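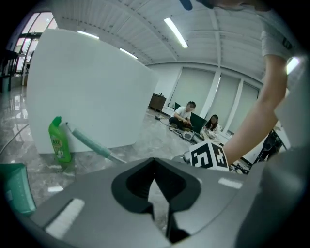
Toilet cleaner on polished grey marble - dull patches, can they be reversed?

Flooring and Tiling > Natural stone
Asked by Octavio Mamani, Badosthorpe
16/10/2025
Viewed 3,156 times

We lease a ground-floor workroom with windows and a glass door down one side. The floor is polished grey marble, 93 square metres of it, large format, narrow joints. I don't know what sealer is on it or whether there is one. The agent doesn't know either.

The cleaning gear is kept out on the floor beside a big white panel: a pole, a tub and a bottle of toilet cleaner for the bathroom out the back. The toilet cleaner is the green bottle with the angled neck. Last week I moved it and found a ring where the base had been standing, plus several spots nearby the size of a five cent piece. The colour of the stone is the same but the gloss has gone. With daylight coming in low across the floor they are obvious. Under the fluorescent tubes you have to look for them.

Tried so far:
- warm water and a microfibre cloth, no change
- neutral floor cleaner (Grosis, diluted as per label), no change
- methylated spirits on one spot, no change

The marks feel very slightly rough to a fingernail. The label on the bottle lists hydrochloric acid. Is this a stain, damage to the sealer, or damage to the stone? And is it something I can fix without getting the entire floor reground? The bond inspection is in November.

29 people found this question useful

Jhosep Ñahui
Accepted by the asker

It is damage to the stone. Marble is mostly calcium carbonate and hydrochloric acid dissolves it on contact. The trade name for the mark is an etch. A stain is something that has soaked in and changes the colour, so your observation that the colour is the same and the gloss isn't already rules that out. A penetrating sealer would have made no difference either way. It slows down absorption and does nothing about acid at the surface.

Before repairing anything, make sure no acid is left. Wet the area with plain water, pick it up with a clean cloth, repeat twice, then let it dry overnight. Do not try to neutralise it with bleach. Bleach and hydrochloric acid give off chlorine gas.

Confirm it really is marble as well. A fair number of shiny grey floors are porcelain, and porcelain would not normally etch from this. Look at a chipped edge or at the cut under the door threshold.

For light etches, meaning dull but smooth or very nearly smooth:

1. Mask off an area a bit larger than the mark.
2. Put down a teaspoon of marble polishing powder and enough water to make a thin slurry. I use Zou, other brands work the same way.
3. Work it with a white felt pad on a drill at low speed, moving the whole time, for two to three minutes. Keep it wet.
4. Wipe up, rinse, dry, and check it from a low angle against the light.
5. Repeat if the gloss is improving. If there is no change after three rounds, stop.

Do the first one somewhere out of the way. Polishing powder can leave a spot glossier than a worn floor around it, and then you have the opposite problem.

If a fingernail catches properly on the edge, powder will not be enough. That needs honing with diamond pads through the grits and then the powder, and I would pay a stone restorer to do it. They will normally quote on the affected tiles only. Get the quote in writing for the agent.

Seal afterwards if water darkens the stone within a few minutes.

rubberheel_7

vinegar and bicarb, rub it in, leave 20 min. did our shower with it and came up a treat

Jhosep Ñahui, replying to rubberheel_7

Please don't. Vinegar is an acid and will etch marble in the same manner, only slower. Fine on a glazed ceramic shower.

Terrazzo Tim

Agree with Jhosep on the powder. A few additions.

Check the rest of the cleaning cupboard. Descalers, most shower sprays and anything with a lemon on the front are the same hazard. We stand all the acid products in a Rular tray, the deep one, off the stone. Any plastic tub with a solid base would do, as the ring you get is from drips running down the outside of the bottle.

Rinse the mop head too, if it has ever been used in the bathroom. Otherwise you are spreading dilute acid over the lot, and that shows up as a general haze you won't spot-polish out.

Vacuum grit before using the pad.

Octavio Mamani, replying to Terrazzo Tim

Threshold edge checked, it is marble. Three of the small spots came good after two rounds with the powder. The ring is better but still visible from the door side. Separate mop head bought for the bathroom.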